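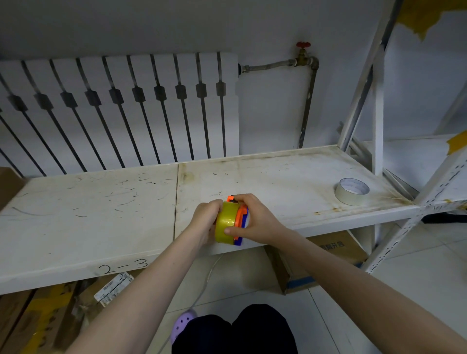 Wonow help boards replied first, on the old thread, and said just wipe it down with washing up liquid and stop fussing. Tried that. Did nothing to the brown bits, so I'm asking over here instead.

Marks on white metal shelf, and tape dispenser driving me mad
posted by packingbench_pat

Two things really, sorry for lumping them together.

I pack orders on a white metal shelf, two panels side by side, in a back room with a cast-iron radiator behind it. Handheld dispenser with an orange and blue body, clear tape that's gone a bit yellowish. Spare roll of white masking tape lives on the shelf as well.

First problem, the shelf. Left panel is all thin dark scuffs and curvy scratches, presume from dragging boxes. Right panel is worse – brownish stains, yellow patches along the back by the wall, and rust coloured smudges towards the right hand end. The radiator pipe has a brass valve with a red handle and comes down towards the shelf, and the pipe looks pretty corroded below the valve. Is the mess on the shelf from that or is the shelf itself going? Don't want brown marks on the white mailing bags. Had one sent back already.

There's a shelf number in black marker on the front edge, 2-3, would like to keep that if I can. The rest of the shelves are numbered to match the stock sheet.

Second problem, the tape. End keeps disappearing back onto the roll. I pick at it with a nail, it splits, I get a skinny strip, then it splits again. Lost ten minutes yesterday on one roll. Is it the tape or the dispenser or me?

Not the landlord's favourite person so would rather not ring about the radiator unless I have to.

Thanks in advance

unasham_stores

Shelf first. Dry kitchen roll under the pipe, leave it overnight with the heating on, look in the morning. Then same again with the heating off. If it's damp either time you have a leak, and you do have to ring, sorry. Don't go turning the red handle to see what happens. Old valves that haven't moved in years can start weeping round the stem once you disturb them, ask me how I know.

If it stays bone dry the marks are probably old. Wipe with warm water and a drop of washing up liquid, dry it properly, then bicarb mixed to a paste with a bit of water. Ten minutes, soft cloth, small circles, wipe off. Repeat if its shifting. Run a fingernail over what's left. Smooth = stain. Rough or bubbly = the paint has gone and the metal is rusting underneath, and no cleaner will fix that. You'd need to rub it back with fine wet and dry (I use 800, then 1000 to finish), metal primer, then white enamel. Let it go properly hard before you put boxes on. I didn't, and had a cardboard box stuck to mine.

Scuffs on the other panel – melamine sponge, light pressure. It dulls the shine so try a corner first. Proper scratches won't come out.

Keep the sponge AND any spirit well away from your 2-3. Marker comes straight off painted metal. Strip of masking tape over it while you clean, but peel it slowly after, and maybe write the number down somewhere in case.

Tape. Old tape splits, end of. If it's yellowed and been sat near a radiator the glue has probably gone off. Store it cool, in a bag, on its side. To get the end back: warm the roll in your hands a minute or two, feel round with a thumbnail til you find the ridge, lift the WHOLE width before you pull. If one edge lifts and the other doesn't, go at the stuck edge with a blunt knife. Cut off the ragged bit square. If it splits again two turns later, bin the roll.

mrs_tidy_3289

Just cover the shelf with lining paper!! Cheap, change it when it gets grubby, no scrubbing. Thats what I do. Fold the end of the tape over on itself when you stop, makes a little tab. Sorted.

retico_returns

Agree with most of the long answer but lining paper will hide a leak, so do the kitchen roll test before you cover anything.

Also check the tape is in the right way round. It should come off so the sticky side goes down on the box when you pull towards you. Put in backwards it still sort of works but the end flicks back to the roll every time you cut. Did this for a whole week in my first job and blamed the tape. If your dispenser has a tension knob in the middle, nip it up a touch. Too loose and the roll spins on and swallows the end.

For the mailing bags I'd put an offcut of clean card down and pack on that. Swap it when it's tatty.

packingbench_pat

Thanks all. Kitchen roll is down, will report back tomorow. New tape ordered, card going down tonight.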